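Staff locker doors won't stay shut
Tuesday, March 5, 2019

Houda Ragab
We have a gray metal locker and cubby cabinet in the back room. Several doors swing open on their own. Locks are fitted but people don't always use them. Is it the hinges or the floor?
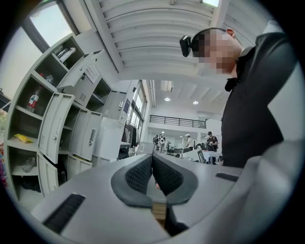
Cabinet on the left, doors open.

Markos Makris
Check level first, front to back. If it leans forward, the doors will follow. Shim the front feet until they rest closed – 1 mm at a time is enough. Empty the shelves before you lift anything, bottles included.

Glykeria Manolakis
We just used magnets.

Charalambos Stefanou
Magnets work on flat doors. If a door is bent at the vent slits, straighten it first.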